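March 21, 2025

Second full day in Idstead. I slept badly, got up at 6 and was out before the bakery by the hotel had opened its shutters.
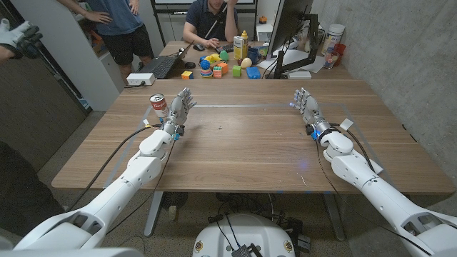
The plan was the river boat, the one that stops at the old mill, the cathedral steps and the botanical garden. I had the day ticket from yesterday and it was still good until noon. The first boat was canceled because of the water level. A man in the ticket hut told us this through a closed window, so most of the line didn't hear him and kept standing there. I waited a while too, then gave up and walked the towpath to the mill.

The walk was better than I thought it would be. Flat the whole way, gravel for most of it, muddy under the railroad bridge. The mill doesn't open for visitors until May, which was not on the website. I looked at the wheel through the fence and ate my sandwich on the wall.

The boats were running again by eleven, so I rode the last stretch to the garden. There was a recorded commentary in four languages but the speaker at the back only played every other sentence. I learned that a bishop did something in the tower. A woman in the next seat had a guidebook and filled in the rest. Her name is Ohemaa Frimpong and she was on her way to Ilier by train in the evening. She said to skip the castle there and take the funicular, and to buy the ticket at the top, where there is no line. I wrote it on the back of my map.

The palm house was closed for repairs but the rest of the garden was open. Stayed until my feet hurt. The magnolias by the east gate are nearly out.

Lunch was late, at a place called Minari behind the market. Noodle soup and a pot of tea. The card machine was down and I had only 3 coins on me, so I had to go find a bank machine and come back – 30 minutes for something that should have taken two. The owner kept my soup warm, which was kind of her.

Back at the hotel I moved my train to the earlier one tomorrow. Branislav Rusnák called about the apartment in Ilier. The key will be in the lockbox and the code is in his message. The heat has to be switched on at the wall by the bathroom, and he says it takes an hour before you feel anything.

Still to do: pack, fill the water bottle, mail the card to the Kpodo family. The post office opens at nine and the train goes at ten, so I will have to take the bag with me. Left heel has a blister. Wearing the other shoes tomorrow.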